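Planning a Week of Laundry in a Small Flat Without a Dryer
Written by Leonilde Guerreiro
Last updated August 7, 2019

Damp is the main problem with drying indoors. A full load comes out of a domestic machine still holding a good deal of water, and in a flat with the windows shut that water ends up in the walls, the wardrobe backs and the mattress. The method set out below spreads the moisture over the week and keeps each load small enough to dry within a day. It assumes a front-loading machine, one folding airer and one room with a window that opens.

What you need

One folding airer with rails on at least two levels.
A fan, either desk or pedestal type.
A humidity meter. The cheap dial sort is accurate enough once checked (see below).
Plastic or wooden hangers, not wire, as wire leaves rust marks on damp cotton.
A notebook or a sheet of paper taped inside a cupboard door.

Step 1. Check the meter

Put a bottle cap of table salt, moistened to a paste, in a sealed freezer bag with the meter. Leave it overnight at room temperature. The meter should read 75 per cent. If it reads 71, add four to every reading from then on. Write the correction on the back of the case.

Step 2. Find the resting humidity of the room

Read the meter morning and evening for three days with no washing in the room. Take the average. In our flat in the Morais building it was 54 in May and 63 in winter. If your resting figure is above 65, deal with that first: look for a blocked air brick, a leaking window seal or an extractor that does not extract. Drying washing in such a room will make matters worse whatever method is used.

Step 3. Sort by drying time

Most people sort by colour and stop there. Sort by colour, then split each pile by thickness. Thin synthetics dry in a few hours, shirts and pillowcases in six to eight, and jeans and bath towels in anything up to 30. A mixed load ties up the airer for as long as its slowest item. Do not put more than two thick items in any one load.

Step 4. Spin twice

At the end of the cycle, open the door, loosen the load by hand and run a spin on its own at the highest speed the labels allow. I weighed one load on kitchen scales to see what the second spin was worth. It came out 719 g lighter, all of it water that would otherwise have gone into the bedroom air. Leave out wool, viscose and anything with a pressed pleat.

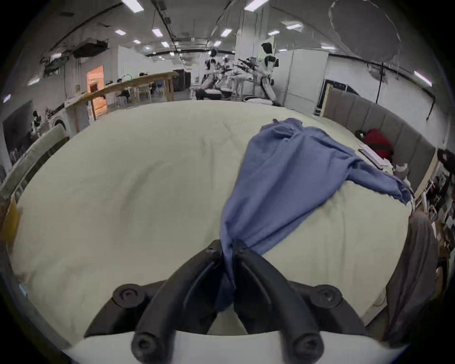 Shaking out matters more than most instructions suggest. Cloth that has been through a fast spin keeps its creases if it is left in a heap, and the folded parts dry last. Take each item by a hem or seam, snap it downwards three or four times and smooth the edges flat with the palm. The bed is the largest flat surface in most small flats and serves well for sorting, but only for pieces that are already dry. A blue towel or shirt trailing across the bed, crumpled and gathered to a twist at one end, should be opened out fully before it is folded, as any damp that remains will be in the twist. Feel there first. If it is cooler than the rest, return the piece to the airer.

Step 5. Load the airer

Leave one empty rail between thick items. Hang towels over two rails so that air can pass up through the middle. Put shirts on hangers at the ends of the airer with the top button fastened. Socks go on the lowest level, by the toe. Trousers hang by the waistband, inside out, with the pockets pulled free.

Step 6. Set the fan and window

Place the fan low and aim it along the rails, parallel to the cloth. Air blown square at the front row stops there. Open the window by a hand's width and close the door to the rest of the flat. Run the fan for the first four hours. After that it makes little difference, apart from with towels and denim.

Bayu Subramaniam, who lives two floors down, runs his on a Genance plug timer and has found the same cut-off. His bedroom faces north and he gets shirts dry overnight.

Step 7. Watch the peak

Note the highest reading during the first three hours. If it goes more than 15 points above the resting figure, the load was too big or the window too nearly shut. Reduce the next load by a quarter. Wait until the reading is within five points of resting before hanging anything else.

A workable week

First day: shirts and thin items.
Second day: nothing.
Third day: towels, two at most, and pillowcases.
Fourth day: nothing.
Fifth day: jeans and dark colours.
Sixth day: sheets, hung over a door if the airer is too narrow.
Seventh day: nothing.

Common faults

Sour smell: the item took too long to dry. Wash again at 60 degrees if the label permits, with no softener.
Stiff towels: too much detergent. Halve the dose for two washes.
Water on the inside of the window: open it further, wipe the glass and check the fan has not been moved.
Marks across the chest of jumpers: dry them flat on a towel on top of the airer.

Corrections to the drying times are welcome, especially from anyone with a heated airer, which I have not tested.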